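# Flat pads vs moulded fingertips on hand-held grippers — soft objects

**quillback**

Starting a separate thread for this as it was swallowing the calibration one.

I have been comparing fingertips for hand-held gripper demonstrations. Candidates are the plain flat black pads and the curved moulded tips from Dandska. Same gripper bodies for both, same wrist camera position, same controller settings on the replay side. The job is pick and place of a soft toy into a shallow tray, which I chose as an awkward case: it deforms, it has no flat faces worth the name, and the head is heavier than the rest.

Results so far, 14 demonstrations per fingertip, replayed on the arm:

- Flat pads: closing on the body is repeatable. Closing on the head is poor, the toy rotates about the line between the two pads.
- Moulded tips: better on the head, worse on anything thin. They also take a larger bite out of the lower part of the camera view.

I count a replay as good if the toy ends up fully inside the tray rim. No partial marks. I have not varied the closing force yet, so please treat the above as one setting only.

**tern_and_bolt**

What are you using to track the gripper pose? If it is markers on the fingers only, I would be wary of the rotation result. A closed gripper hides one marker behind the other from some head camera angles and you get a jump in the estimated width, which then looks like a slip on replay.

**quillback**

Pose comes from the wrist camera. Width comes from the encoder, logged at the same rate as the images. The head camera is recorded but not used in the replay at all. I keep it for checking where the hands were when something odd shows up in the wrist view.

The two views differ more than I expected in what they tell you. From the wrist you get the pads and the tabletop between them and very little on how the wrist itself is angled. From the head you get the angle at once, but contact is mostly guesswork.

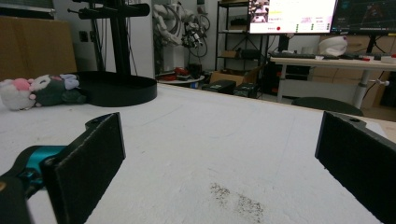 Wrist view first, head view second, both with the flat pads.
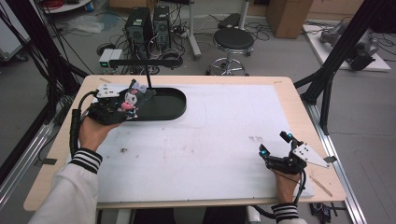
**sorrel88**

Flat pads are the wrong baseline for soft goods in my opinion. We ran both types on the Aviron arm in June and dropped the flat ones. Anything with a filling wants a tip that wraps, otherwise you end up closing harder to make up for it, and then the width reading means nothing as you are measuring how far the stuffing gives. I would skip straight to the moulded set and spend the time on the camera mount.

**quillback**

The width reading is a fair point and I will log motor current alongside it. I don't agree on the baseline. With the moulded tips the contact point depends on where along the curve the object sits, and two demonstrators produce two different habits. With a flat pad there is less to get wrong. I would sooner have a slightly worse grip that I can describe.

On the mount, what did you change?

**sorrel88**

Raised it and tilted it down. Tips then sit in the bottom of the view and you keep more of the table. The cost is that you lose sight of the contact patch in the last part of the close, so we let the current threshold decide when to stop. Worked for us on bags and cloth. I have no numbers for toys.

**tern_and_bolt**

Disagree with both, a bit. The fingertip is a second-order effect until the replay timing is sorted. Quillback, what is the delay between the width command and the finger moving on your controller? If the arm begins its lift before the pads have finished closing, a flat pad will show it as rotation and a curved one will hide it. You would then be comparing how well each shape covers for a timing fault.

**quillback**

Had not measured it. Stepped the gripper from open to closed with the arm parked and compared the command log with the encoder:

| Controller | Delay, command to first movement |
|---|---|
| MacAulay (stock firmware) | some 600 ms |
| Direct serial, own script | too short to read from the log |

So that is a large part of it. The stock firmware appears to queue gripper commands behind arm waypoints. The demonstrations themselves are fine, as the person holding the gripper has no such queue.

**tern_and_bolt**

That would do it. Check whether it is a fixed delay or depends on how full the queue is. If fixed, shift the gripper channel earlier and carry on. If it varies you will be chasing it for ever and should move to the direct serial link.

**marlpit**

We saw the same on the MacAulay at Prernuldale. It varied with the waypoint rate. At a low rate you hardly notice it. We moved the gripper on to its own port and left the arm where it was — you lose the single emergency stop unless you wire the gripper supply through the same relay, so do that first.

Separate question. Has anyone tried one flat finger and one moulded? In principle the flat one gives you the reference face and the other does the wrapping.

**sorrel88**

Tried it for an afternoon. The toy moves towards the flat side as it closes, so the grip centre is no longer where the camera model thinks it is. You can correct for it with a fixed offset if all your objects have the same stiffness. Ours did not.

**marlpit**

Understood. I might try it on rigid parts only.

**quillback**

Reran the flat pads over the direct serial link, same demonstrations, nothing re-recorded. Body grasps unchanged. Head grasps are clearly better, with a small rotation left at the start of the lift and none that I can see later on. Moulded tips improved less, as tern_and_bolt predicted. They still win on the head.

Delay on the stock firmware does vary with waypoint rate, same as marlpit found, so I have stopped using it for this.

sorrel88, I will try the raised mount next. Could you post the tilt angle? I would like to keep the full length of both pads in view if possible, and I suspect your angle trims them.

**sorrel88**

It does trim them, you get the last third. I don't have the angle written down, it was set by eye and then clamped. I can measure the bracket when I am next in. If you need the full pads then leave the height as it is and try a wider lens first.

**tern_and_bolt**

A wider lens means redoing the intrinsics, and the pads will bow near the corners. Fine for a person looking at it, less so for the pose tracking. I would do the bracket.

**quillback**

Bracket first, then. Relay is wired in as per marlpit's note. Current logging is running on both grippers and I will put the traces up here when I have a full set for each fingertip.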